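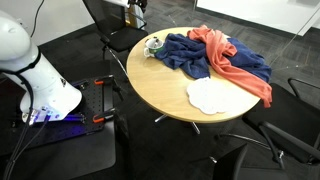
Rules for sharing a room with an arm

October
Posted by the author
Filed under: Workshop habits, Robots

We finally wrote our rules down. For most of the year they lived in people's heads, and the heads did not agree. One person thought you could reach onto the table while a program was paused. Another thought paused meant nothing and wanted the motors off. Both had been working next to the same arm for months.

The list below is what we use now in the Horville room. It borrows its order from the checklist at our Clultstead site, which is stricter and has a fence. We don't have a fence. We have a round table, some chairs and a stand with the arm on it, so the rules have to do more of the work.

Before power

Check the clamps first. Ours have orange handles and hold the perforated plate to the stand along its right edge. Put a hand on each one and try to turn it. If it moves, tighten it, then push on the plate. Do this at the start of every session, even if you were the last one to use the setup. A clamp is fine for a bench that gets rearranged often, but it has to be treated as something that can work loose. If the arm is going to stay in one spot for more than 2 weeks, we bolt the stand side down properly.

Look at the cables next. They come off the side of the arm and hang down past the edge of the stand, and that side is a no-walking side. I would like them tied up with enough slack for the full reach of the base joint. Until that happens, the rule is that you go around by the table.

The table

Objects go on before the motors are enabled. Cloth gets its own line in the rules. A towel or a strip of fabric can hang over the rim of the table if the task calls for it, but the hanging end should be on the side away from the arm. A gripper that catches a loose end can drag everything else along with it, and you find out how much was sitting on the cloth.

Mugs are allowed as task objects. They must be empty. Your own coffee goes in the hallway — I have lost this argument and won it again, and it is now in writing.

Chairs

I pushed for this section. A chair feels harmless, and it is also the thing most likely to be in the wrong place. Someone sits down to watch, rolls or drags in closer, and ends up inside the reach without ever deciding to be there. We now say that nobody sits at the table while the arm is enabled. Empty chairs can stay if they were there when the reach was checked. If you move one, check again.

Speed and stopping

First run of any new program is at 10 percent speed, with one person holding the stop button and doing nothing else. No phone, no laptop. After 5 clean runs you can raise it. We set a ceiling for the room and wrote it on the inside of the door.

Reaching in means motors off. A pause is a software state and we don't trust our hands to it. The light on the arm is useful, but it isn't permission. Read the status on the controller, say out loud that you are going in, and wait for the other person to answer.

After

Park the arm, power down, clear the table, and write one line in the log. The line can be "nothing happened." I read back through 4 months of the old log before writing this and most of the useful entries were that short. The bad ones were blank.

What I left out

There is no rule yet for visitors. Clultstead makes them watch from behind glass, and we could do the same with our partition, but the view from there is poor and people drift in. I'll add something when we settle it.

None of this replaces a proper risk assessment. We have one and it's due for a rewrite, mostly on account of the clamps.

Related posts
Labeling stop buttons so a stranger can find them
Notes from the Curitus gripper trial
What we log and what we stopped logging
The Spahić cable guide, second attempt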